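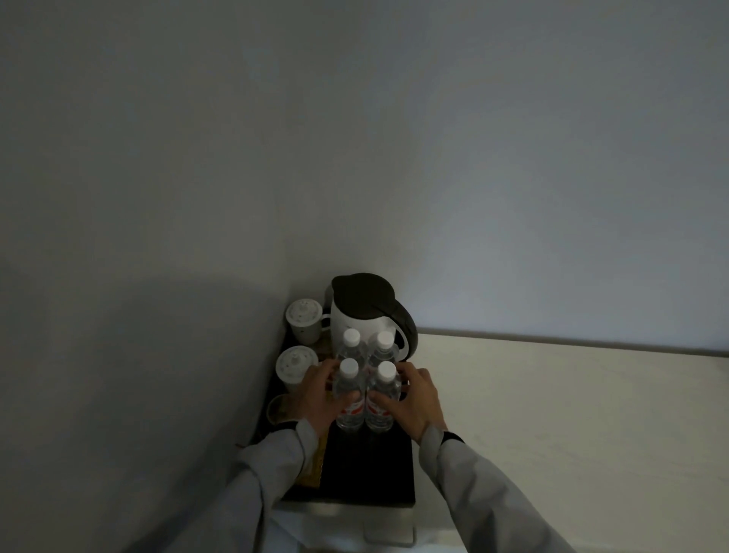
객실 음료 트레이. 검은색 직사각형 트레이에 전기 주전자, 뚜껑 달린 도자기 머그 두 개, 생수 네 병.

객실 비품 배치 갤러리: 음료 트레이 편

Prallside 레지던스 객실 관리 자료 중 음료 트레이 항목을 정리한 페이지다. 기준 배치 사진과 품목별 메모로 구성되며, 신규 근무자와 교대 근무자가 객실에 들어가기 전에 확인하는 용도로 쓴다. 욕실 선반, 옷장, 책상 위 비품은 각각 별도 페이지에 있다. 미니바가 있는 객실은 품목 구성이 다르므로 이 페이지를 적용하지 않는다.

배치 기준은 Natalie Lockwood가 작성했고 12월에 한 차례 개정되었다. 개정 전에는 생수를 트레이 앞쪽에 일렬로 세웠으나, 현재는 두 병씩 두 줄로 붙여 세운다. 일렬 배치는 트레이 폭을 거의 다 차지해 머그를 꺼낼 때 병이 걸리는 경우가 많았다.

트레이 위치

흰색 상판의 왼쪽 끝, 왼쪽 벽과 뒷벽이 만나는 모서리에 둔다. 상판의 나머지 구간은 투숙객이 쓰는 면이므로 트레이를 가운데로 옮기지 않는다. 트레이의 긴 변은 상판 앞선과 평행하게 맞춘다. 비뚤어진 트레이는 병을 채우기 전에 바로잡는다. 병이 올라간 상태에서 밀면 머그 뚜껑이 움직인다.

트레이 바닥은 물품을 모두 내린 뒤 마른 천으로 닦는다. 검은 면은 물 자국이 잘 보인다. 세제를 썼다면 젖은 천으로 한 번, 마른 천으로 한 번 더 닦고 모서리 안쪽까지 확인한다. 표면이 긁힌 트레이는 층별 창고의 예비품과 교체하고 교체 대장에 객실 번호를 적는다.

전기 주전자

트레이 뒤쪽, 벽에 붙는 자리. 흰색 몸체에 짙은 갈색 계열의 뚜껑이 달린 형태이며 손잡이는 오른쪽을 향한다. 트레이 위에서 가장 높은 물품이므로 항상 맨 뒤에 선다. 앞에 생수가 놓이면 몸체 아래쪽 절반은 일부 가려진다. 이 상태가 정상이고, 주전자를 보이게 하려고 병 사이를 벌리지 않는다.

점검 순서는 다음과 같다. 전원 분리, 잔수 배출, 내부 확인, 외부 닦기, 뚜껑 닫기. 내부에 흰 침전물이 보이면 구연산 용액으로 세척한다. 용액을 끓인 다음 전원을 분리하고 방치하며, 충분히 식은 뒤 버린다. 이후 맑은 물로 두 번 끓여 버린다. 뚜껑 경첩이 헐겁거나 닫힘이 불완전한 주전자는 수리하지 않고 회수한다. 회수품은 Mieczysław Malinowski가 관리하는 설비실로 보낸다.

뚜껑 머그

트레이 왼쪽 가장자리를 따라 앞뒤로 한 개씩. 같은 디자인의 제품 두 개를 쓴다. 뒤쪽 머그는 모서리, 주전자 바로 옆에 놓이고 손잡이가 주전자 쪽을 향한다. 미색 바탕에 옅은 무늬가 있고, 볼록한 뚜껑 위에 작고 둥근 꼭지가 달려 있다. 무늬가 옅어서 조명이 어두운 객실에서는 민무늬 제품과 혼동하기 쉽다. 창고에서 꺼낼 때 두 개를 나란히 놓고 비교한다.

뚜껑은 항상 덮어 둔다. 뚜껑 안쪽은 물기가 남기 쉬운 부분이므로 세척 후 뒤집어 건조하고, 완전히 마른 것을 확인한 다음 덮는다. 머그 안에는 티백, 스푼, 설탕 등 아무것도 넣지 않는다. 이가 나가거나 실금이 있는 머그는 즉시 폐기한다. 뚜껑만 파손된 경우에도 한 벌을 모두 교체한다. 보관 선반에는 최대 40벌까지 적재하며, 뚜껑을 분리해 옆 칸에 둔다.

생수

트레이 중앙, 주전자 바로 앞. 흰색 돌림마개가 달린 투명 플라스틱 병 네 개를 2×2로 붙여 세운다. 라벨은 빨간색과 흰색이며, 앞줄 두 병의 중간보다 조금 아래에 온다. 뒷줄은 앞줄에 일부 가려지는 것이 맞다. 병과 병 사이에 간격을 두지 않는다.

보충은 뒷줄부터 한다. 앞줄부터 세우면 뒷줄을 넣을 때 앞줄이 밀려 나오고 라벨 방향이 틀어진다. 병은 몸통 중간을 잡아 세우고, 마개만 집어 옮기지 않는다. 세운 뒤 손바닥으로 앞면을 가볍게 눌러 줄을 맞춘다. 마개 링이 끊어진 병은 내용물이 가득 차 있어도 회수한다. 연박 객실에서는 투숙객이 마시던 병을 버리지 않고 트레이 옆 상판에 따로 세운 뒤, 부족한 수량만 새 병으로 채운다.

머그 주변 소품

주전자 옆 좁은 공간은 소형 포장품 자리다. 사진에서는 머그 사이와 그 뒤로 황갈색의 작은 물건이 일부만 보인다. 사진만으로는 품목을 판별할 수 없으므로 포장품의 종류와 수량은 객실 등급별 비품표를 따른다. 머그보다 높게 쌓지 않으며, 주전자 몸체에 닿지 않게 한다. 포장이 눌리거나 젖은 것은 새것으로 바꾼다.

벽면과 상판

트레이 주변의 왼쪽 벽과 뒷벽은 모두 흰색이고 부착물이 없다. 안내문이나 스티커를 붙이지 않는다. 주전자의 김이 벽에 닿는 구역이므로 청소 시 얼룩 여부를 본다. 왼쪽 벽 아랫부분은 그림자가 지는 자리라 얼룩을 놓치기 쉽다. 손전등을 벽과 거의 평행하게 비추면 물방울 자국이 드러난다. 상판 뒷선과 벽이 만나는 틈에는 먼지가 모이므로 트레이를 들어낸 상태에서 닦는다.

적용 객실

377호와 306호를 포함한 표준 객실 전체. Avon 동의 장기 투숙 객실은 주방이 따로 있어 제외한다.

개정 메모

트레이 방향, 생수 줄 수, 머그 손잡이 방향 순으로 지적이 많았다. 머그 손잡이 방향은 뒤쪽 머그를 기준으로 확인한다. 배치 변경 제안은 객실 번호와 변경 사유를 적어 객실 관리 사무실로 제출한다.

관련 페이지: 욕실 선반 / 옷장 및 금고 / 책상 위 비품 / 침구 배치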